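Vastance hand-held gripper kit, a long thread after a few weeks of using it on small stuff. Jewelry mostly.

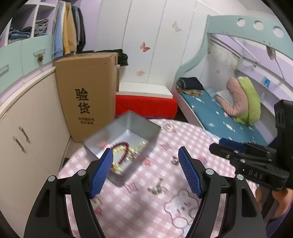

Su asked under my last post whether a hand-held kit is worth paying for at all when you could teleoperate a real arm and get the joint data for free.

Fair question, Su. My answer is that an arm on a stand costs more than the whole kit, takes up a room, and you can't carry it to another house on the bus. If you already own an arm, the answer may be different.

I paid for this kit myself. No discount, no deal with Vastance. I bought the two-handed set because I wanted to record tasks where one side holds and the other side picks.

What comes with it: 2 grippers, a charging brick, 2 cables, a calibration card, spare pads and a printed sheet that covers the first start. The rest of the manual is online. The manual was last updated in February and a few of the menu names no longer match.

Setup took me an evening. Most of that was the firmware. The left unit updated on the first try and the right unit needed 3. After that they paired and have stayed paired.

Calibration is quick. You open and close the jaws all the way, hold still over the card, and wait for the tone. Do it again if you swap pads. I skipped that step once and the recorded jaw width was off for a whole session.

Now the jewelry. I chose it because it's the hardest thing I have at home. Chains tangle, beads roll, and everything is shiny. The task is simple to say: take one piece out of the tray, put it down on the cloth, go on to the next.

The textured blue pads do well on beads. A strand gives them something to bite on and I rarely lose one.

Thin chain is harder. If the chain is lying flat on cloth, you have to come in low and close slowly, and you still get cloth along with it sometimes. A loose heap is easier to pick up than a straight line.

Tangles are the real limit. You pull one chain and 3 come up. That's partly my skill, and I did get better with practice, but the pads are wide for this kind of work. I'd pay extra for a narrow fingertip.

Vastance support told me a narrow tip is "being looked at" and gave no date. I wouldn't buy on the strength of that.

A reader asked about working over patterned cloth. Tracking has been fine for me. A busy print gives it plenty to lock on to. The trouble I've had was over a bare white desk, where the track drifted and I had to throw the takes out.

Metal trays are a different matter. Under a bright lamp the floor of a tray throws glare back and the gold pieces wash out in the video. Moving the lamp to the side fixed most of it. A matte liner would probably fix the rest – I haven't bought one yet.

Count so far: 401 takes recorded, 80 of them discarded. Most of the bad ones are from the first days, when I was still moving too fast. The software flags fast moves in yellow, and I learned to believe it.

Weight. Fine for short sessions. By the end of an hour my wrist knows about it, more on the left since that's my weak side. The handle is thick, so if you have small hands try one before you buy.

The linkage feels solid. No play in the joints yet. One small screw worked loose in the second week and I snugged it up with the driver from my glasses kit. There isn't a driver in the box and there should be.

Software. The recorder is plain and it works. You press start, do the task, press stop, name it. Batch rename is missing. Export is slow but it hasn't corrupted a file on me.

The export format is documented, which mattered to me. I could load the takes into my own scripts without asking anyone. Jaw width, position and video all come with matching time stamps.

Compared with the Nident kit, which I had on loan for a while: Nident is lighter and its app is nicer to look at. Its pads are smooth, though, and beads slid right out. For boxes, cups and clothes I'd be happy with either one. For small parts I'd take Vastance.

Nident also charges by the month for export. Vastance doesn't, at least for now. Over a year that makes a real difference to the price, so check it before you compare the stickers.

I ordered through Jarkley. The box was well packed and one missing cable was sent on without an argument. Their returns page says opened kits can go back if the pads are unused, so keep the pads sealed until you're sure.

Who should skip it: anyone who wants force readings. There's no force sensor in this version. You get how wide the jaws are, and you don't get how hard they're squeezing. For fragile stuff that's a gap.

Who should get it: people who want to record a lot of everyday tasks in ordinary rooms and can live with a sore wrist. Two-handed work especially. Holding with one side while picking with the other took some getting used to, and now I do it without thinking.

Next up is clasps – opening and closing them. I expect to fail at most of it with these pads. I'll post the discard count either way.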